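Grasp planner keeps picking the wrong side of the approach, is it my masking?
Perception and planning board > Manipulation

tinplate_otter
Long one, sorry. I've got a pick going wrong in a way I can't pin down and I've been staring at logs since lunch. Setup is a single arm with a parallel gripper, one camera on the wrist, Rudik for planning and Nendis for segmentation. The part is a push-button switch with a green mushroom cap, standing in a shallow blue tray. First picture is the outside view, second is from the small camera down at the gripper end.

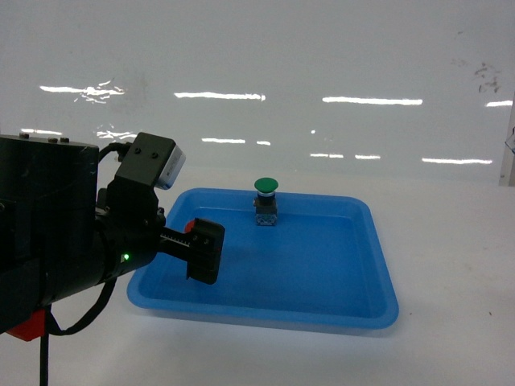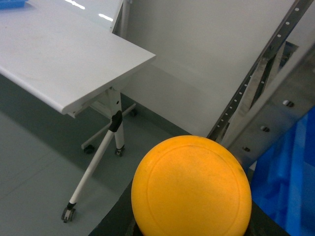

Page last changed: April, 18 edits to this thread

tinplate_otter
Right, so the symptoms. Nendis finds the cap fine, it's a big green blob on a blue background and you'd have to try quite hard to miss it. Rudik then gives me an approach from the left at a silly shallow angle and the collision checker throws it out, fair enough. Then it replans, gives me nearly the same thing, and throws that out too. I get 57 candidates, two survive, and both of them want to grab the square base at the bottom instead of the collar under the cap.

I've tried widening the sampling cone and I've tried turning off the wrist camera's depth filter. Neither changed the ranking much. What am I missing?

gullwing_b
What does your depth look like on the wall behind? That's a very shiny wall with a lot of light bouncing off it. I had a glossy panel behind a cell once and the stereo matcher invented a lovely solid lump floating in mid-air, right where the arm wanted to go. The planner was behaving perfectly, it just thought there was a shelf there.

tinplate_otter
Oh, that's horrible. I crop the cloud to the table before it goes to Rudik, but the crop is generous at the back because the tray moves about. I'll dump the voxels and look.

mossy_kernel
Before you go down the reflections hole, look at your second picture! There's a great big yellow-orange disc in the bottom of it and a load of black gripper round it. Is any of that in your self-filter? If the disc isn't in the robot model then every cloud you take from that camera has an obstacle practically touching the hand, and it moves with the hand. You'd get exactly this, everything rejected except a couple of odd ones that sneak through.

tinplate_otter
The gripper's in the model. The disc... let me check.

tinplate_otter
The disc is not in the model. I have a mesh for the fingers and a mesh for the body and that's your lot. I feel a bit daft.

gullwing_b
I don't think that's the whole of it though. A self-filter miss gives you rejections all over the place, in every direction. Yours lean to one side. I'd still bet on the wall.

mossy_kernel
Why would they be all over the place? The disc sits low in the view and fills the middle of it. Anything where the hand has to roll that way round is going to look blocked and the rest won't. You'd expect it to be lopsided.

gullwing_b
Only if the gripper camera feeds the collision cloud. OP said the wrist one does the segmentation. Which one builds the map?

tinplate_otter
Both, and I'm beginning to think I shouldn't have done that. They get merged before Rudik sees anything. I wanted the gripper camera in there for the last few centimetres.

mossy_kernel
Ha, there we are then.

quietpelican
Can I put in a word for doing it in the image? Everyone reaches for the mesh filter first, but if a thing is bolted to the same bit of arm as the camera it lands on the same pixels every time. Paint a mask once, drop those pixels before you make points out of them, done. No mesh, no padding, no arguing with the calibration. I've run it like that at Prurholm for ages.

mossy_kernel
Fine until the fingers open and close. Then your mask is either too big or too small.

quietpelican
So mask the bits that don't move and let the model handle the bits that do. I'm not saying bin the mesh filter.

gullwing_b
I don't like painted masks, I've been bitten. Somebody nudges the camera a hair and you have a thin bright crescent of disc leaking in round the edge, and it takes you all day to find because the mask file looks fine. If you do it, grow the mask by 7 pixels or so and write a check that shouts when the boundary drifts.

quietpelican
The check is a good idea, I'll pinch that.

tinplate_otter
OK, back with results. I did the lazy thing first and just unplugged the gripper camera from the merge. Same tray, same switch, same start pose. Out of 57 candidates I now keep 18, and the top few all go for the collar. So mossy gets the biscuit.

But gullwing, you weren't wrong either. I dumped the voxels and there is a lump behind the tray. It's small and it's further back than I'd have guessed, and it comes and goes between captures. It isn't in the way of this pick but it would be if the tray got shoved backwards. I've pulled the crop in and I'm adding a rule that a voxel has to turn up in two captures running before it counts.

gullwing_b
Careful with that rule. A reflection can sit still for two captures quite happily if the arm hasn't moved. Take them from two different poses and the fake stuff shifts about while the real stuff stays put.

tinplate_otter
That costs me a move every cycle though. Over a second, the way I've got the speed limits set.

gullwing_b
You're moving to a pre-grasp pose anyway. Grab one on the way.

mossy_kernel
+1 to grabbing it on the way. Do watch your timestamps if you do, the Nanayakkara bridge stamps the cloud when it arrives and the joint states when they're sent. At a crawl you won't notice, at full tilt your map smears.

tinplate_otter
Is that still true? I thought the newer bridge let you choose.

mossy_kernel
It does, but the default hasn't changed. Look for the stamp source setting in the launch file.

quietpelican
Different question. Why did it like the square base so much in the first place? Even with most of the candidates gone I'd have expected a cap grasp to score better than that.

tinplate_otter
I think that's Nendis and me between us. It hands over one mask for the whole switch, cap and base together, and my scorer rewards flat parallel faces. The base has those and the cap doesn't. I could ask for parts, but the part labels wobble on the lower half, where it's greyish and a bit see-through with metal bits showing.

quietpelican
Then don't ask for parts. Take the colour. Find the green, take the bottom of the green, go down a touch. It's crude but for one switch in one tray I'd do it without blushing.

mossy_kernel
And then next month it's a red one and you're back here with another thread.

quietpelican
Then next month I change one number!

tinplate_otter
I'm going to do the crude thing now and the parts thing properly later. Gripper camera goes back in once I've got the mask sorted, fixed bits only, grown a little as gullwing said. Will post the config when it's tidy enough to show people.

gullwing_b
Post it untidy, please. The tidy ones never have the comment in that I need.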